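Robots on the Kiltport returns bench: your questions

What are the arms for?
Checking returned tablets. Flivetti sends us over 20 in a normal shift, and each one needs its screen tried out before it goes back on sale.

Is anyone losing their job?
No. All six of the bench team are staying, and two have already moved into repairs, a move they'd been asking for!

Who teaches the arms?
You do, if you fancy it. Training is on Wednesday mornings at 9 and you don't need any coding — just patience and a feel for how hard to press.

Can I work beside them?
Yes, once you've done the safety talk. Keep your sleeves and your tea off the table while they're moving, please. 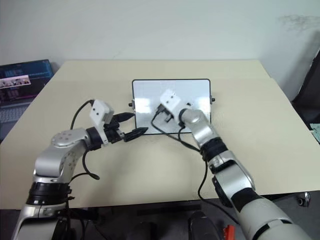 What I love is how much the bench team has shaped all this. The tablet stands upright because they asked for it that way, and the order of the checks is theirs too.

What if an arm gets it wrong?
Press stop and tell your shift lead. Nothing counts against you, and we really do want to hear about it.

Will Kerevach get them as well?
We hope so — Dursun are pricing up a second pair now. Ask again in April.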